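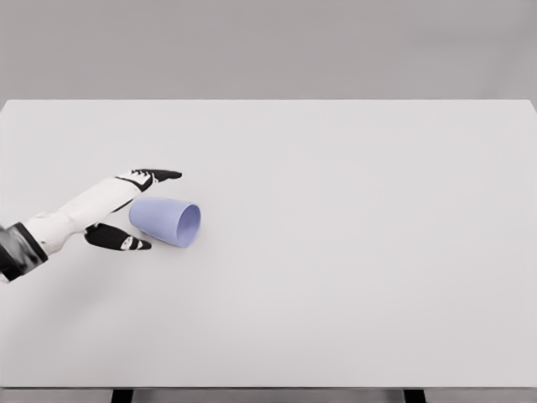 Cup down, arm on the way.

2023-04-05

Patch day for Kolldale, which meant I took the afternoon off work to watch a progress bar. The bar and I have known each other for years. It went to 49 percent, thought about its life, and went back to 21. I made a sandwich. When I came back it wanted me to accept the terms of service again, so I scrolled to the bottom like a person who had read them.

Got in a little after five. The queue for the first dungeon was 20 minutes, and I spent it reading the notes I should have read last week. My healer, Ndlovu (I took her name off the random button years ago and have never been sorry), has lost the big shield. The notes call this "smoothing out the healing profile." What it means is that when the tank stands in the lava, I now get to watch in higher detail. In return we have a new talent that makes our small heal slightly bigger if we haven't moved for three seconds. I would like to meet the designer who has stood still for three seconds in that dungeon. I would like to see the gear they were wearing, too, afterward, and the repair bill.

Anyway, we wiped on the second boss. Then we wiped on the way back to the second boss, which takes some doing. The tank typed "heals?" in party chat. Just that, with the question mark. I typed a long answer, with references, and deleted it, and typed "sorry, new patch." I am a coward in two languages if you count emotes.

Third try we got him with two of us alive, one of them a pet. He dropped a two-handed axe. There was no one in the group who could use a two-handed axe. Four people rolled on it.

Spent the rest of the evening fishing off the dock in Madon and moving my action bars around. I still reach for the shield. There's an empty square where it was and I can't bring myself to put anything in it, so for now it holds the fireworks.

Guild chat says the shield may come back in May, going by one line somebody dug out of the files. The same somebody said we'd have player housing by last summer, so I'm not clearing my calendar.

Gold: down. Repairs: 5 of them. Fish: plenty, all gray. Also picked up Flilto, a small round owl who follows me and has no combat use at all. We should do fine together. Trying the dungeon again tomorrow if I can find a tank who dislikes lava.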